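Wednesday, July 9, 2025

Up at six, no sleep really, too warm. Ona rang before I'd got the kettle on to say the van is now four o'clock and not five, and could I please have the kitchen sorted by then. Said yes. Had done nothing at all to the kitchen. Toast standing up.

Started with the drawers, worst idea. Who owns this much cutlery. Found the good scissors, two birthday candles stuck together, the Kimetti warranty for the toaster we threw out at the old place. Also a letter from Paulauskas & Sons saying I owe 60 pounds for the boiler visit, which I paid, I KNOW I paid, will have to go through the bank thing tonight. Put it on the fridge so as not to lose it. The fridge is going in the van. Moved it to my bag.

Just tipped everything onto the rug in the end, quicker to sort on the floor than bending over the worktop. Clear plastic spoon from the picnic set, the wooden sticks, all the long thin stuff that never fits in a box properly. Knees hurt. The rug needs a good shake anyway so crumbs don't matter, and the stripes hide most things, which is why I bought it, the red bits espeically.
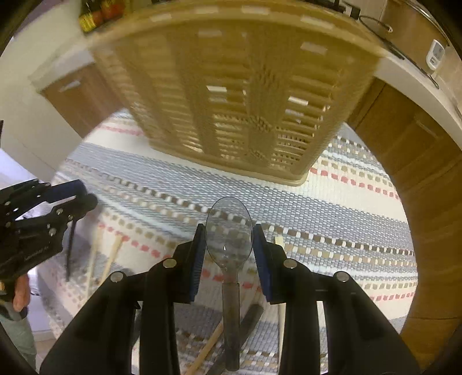
Na-rae came at eleven with tape and rolls, bless her, and the tape was the brown papery kind that doesn't stick to anything. We used it anyway. She thinks the little bottles should travel upright in the big pot with a tea towel round them. I think they should go in the bin, most of them, I can't remember when I last opened one. We compromised by leaving them on the counter and not talking about it. Laundry basket is going to be for kitchen odds and ends, it has handy holes for seeing what's in it, and the actual washing can go in a pillowcase.

Lunch was crisps. Rang Urkcombe about the keys, on hold for ages, then a very nice man called Uthai Boonchu who said flat 427 isn't ready till after two tomorrow. So where does the van go overnight?? Ona says her drive. Her neighbour will love that.

Remember: meter reading, post redirect (till end of August at least), give Jucélia her cake tin back, she's asked twice now. Ring the bank re Paulauskas. Pot last, want it for pasta tonight. And the cable by it, find out what it belongs to before it gets packed and I spend a year looking for it.

Ten to three. Still haven't done under the sink. Going.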